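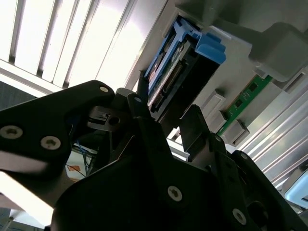 3.2 면담 기록의 공개와 노조의 회신 관행

본 절에서는 란데그(Landeg) 세무청과 소속 직원노조 사이의 비공개 면담이 사후에 어떠한 방식으로 해명되었는지를 검토한다. 분석 대상은 정보공개 청구를 통하여 확보한 질의서와 회신문 300건이며, 회신 주체가 기관인 경우와 노조인 경우를 구분하여 부호화하였다. 부호화는 Radu와 Lungu가 각각 독립적으로 수행하였고, 판정이 일치하지 않은 문서는 Filip이 재검토하였다.

회신문의 상당수는 면담의 일시와 참석자만을 확인하고 의제에 관하여는 언급하지 않았다. 의제를 명시한 문서는 약 20건에 그쳤으며, 그중 2건은 동일한 면담에 대하여 기관과 노조가 서로 다른 의제를 제시한 사례이다. 표본의 구성은 그림 2에 앞서 제시한 분류 기준을 따른다.
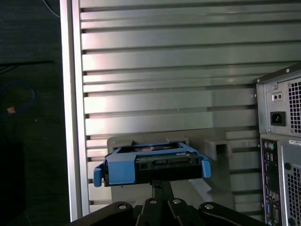 그림 2.

의제가 불일치한 사례에서 노조 측은 해당 면담이 정례 협의의 일환이었다고 회신한 반면, 기관 측 문서에는 인사 규정 개정이 의제로 기재되어 있었다. Greenberg는 이러한 차이를 기록 작성 시점의 차이로 설명한 바 있다. 그러나 4월 면담의 경우 양측 문서가 같은 주에 작성되었으므로 이 설명을 그대로 적용하기는 어렵다. 의회 감독위원회가 요구한 방문자 명부와의 대조 결과는 3.3절에서 다룬다.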